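Drawers, Finally

I have been putting off the little oak cabinet post for so long that Embla sent me a message last week that just said "drawers???" So fine. Drawers.

Some background for anyone new. I have a thing about small storage. Big storage scares me (you open a closet and there's your whole life looking back at you) but give me a box with a couple of drawers in it and I will happily lose an afternoon. My aunt had a tiny chest on her kitchen counter in Felport that held rubber bands, birthday candles, one good pair of scissors and every takeout menu printed since I was in diapers, and I swear I learned to read from that thing. When she moved I asked for it and my cousin Vilgot had already called dibs. I'm fine. I'm over it.

So when I started looking for one of my own, back in October, I had the aunt chest in my head and nothing measured up. Everything was either flimsy or had those cute little porcelain knobs that come loose if you breathe on them. I went through almost 100 listings one night while pretending to watch a movie with Clodagh, and she finally took my phone and put it on top of the fridge.

What I wanted was pretty simple. Light wood, real grain, squarish, not too tall. Handles you can get your fingers behind. I have short nails and zero patience, and a recessed pull is basically a locked door to me. I also wanted two drawers and no more, because I know myself. Give me five drawers and four of them turn into the batteries-that-might-be-dead drawer.

I did buy one dud along the way. I won't name the shop, but the bottom drawer stuck so badly that I had to brace my foot against it, and when it finally gave I sat down hard on the kitchen floor with a lap full of tea bags. Back it went. The return shipping was more than I paid for lunch that entire week, and I'm still a little bitter about it.

Then I found it - light oak, boxy, grain showing on the top, and black metal bar handles, one per drawer. Those handles! I didn't think I'd care so much about handles. They're plain U shapes and they make the pale wood look kind of grown up.

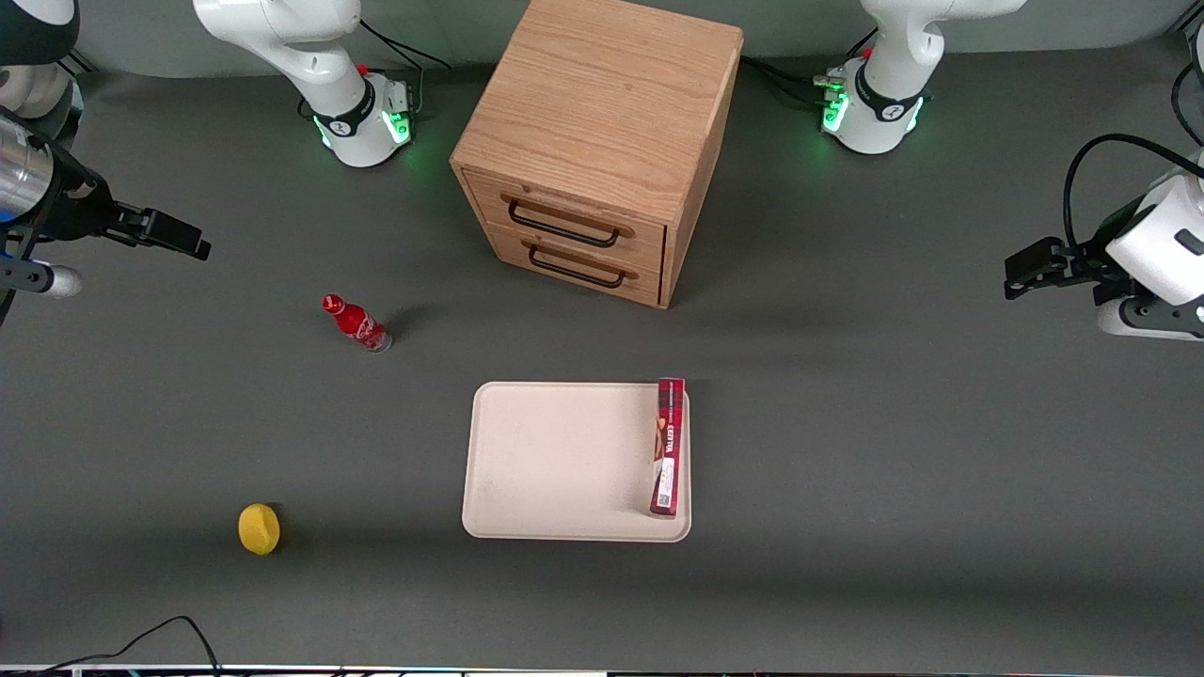

The oak cabinet with its black pulls, and the red bottle lying down on the job.

Okay, so what goes in it. I've gone back and forth on this way more than a person should.

Plan one was kitchen stuff. Top drawer for tea and the measuring spoons, bottom drawer for bag clips and the birthday candles (family tradition, see above). I lived with that in my head for a couple of weeks and then noticed that I'd have to walk all the way around the counter for a teaspoon. I would do that twice and then start keeping spoons in a mug. I know I would.

Plan two was mail. I made the mistake of telling Ivar about plan two and he laughed for a solid minute. "You'll put it in there and never see it again," he said, and he's right, I once lost a dentist bill inside a cookbook for 13 months. Mail needs to stay out where it can annoy me.

Plan three is the one I'm going with. Top drawer is for things I use with my hands when I'm sitting down: tape, pens, the good scissors, a small notebook, stamps, the lip balm I keep losing. Bottom drawer is for things I need maybe every couple of weeks, so sewing kit, spare charger, picture hooks, that sort of stuff. The top stays clear except for a plant, if I can find one that doesn't mind me.

A few things I've learned from too many years of fussing with drawers, in case you're about to do your own:

Line them. I use leftover wallpaper and don't even glue it down, just cut it a hair big so it holds itself in place. Mine is a green leafy roll-end from Stavudska, a shop I adore and should probably be banned from.

Use the lids of things as trays. Shoebox lids, the lid from the fancy chocolates, whatever you've got. I bought proper dividers once and spent the next year arranging my belongings to suit the dividers.

Put the boring item at the front. If tape is at the back you'll dig for tape, and digging is how a tidy drawer dies. I give mine 10 days before the first dig, usually.

And wipe the handles once in a while. Black metal shows every fingerprint, especially if you cook with as much butter as I do.

Frøydis wants me to oil the top. She's an oil person, she oils her cutting boards and her spoons and I think possibly her front door. I'm nervous about it going too yellow, because the paleness is half of why I fell for it. If anyone has oiled light oak and kept it light, please tell me what you used, and how many coats, and whether the smell goes away before company comes over.

Next up is the hall bench, which is currently holding a pile of scarves and a casserole dish that belongs to Embla. Embla, I have your dish. I've had it since the soup thing.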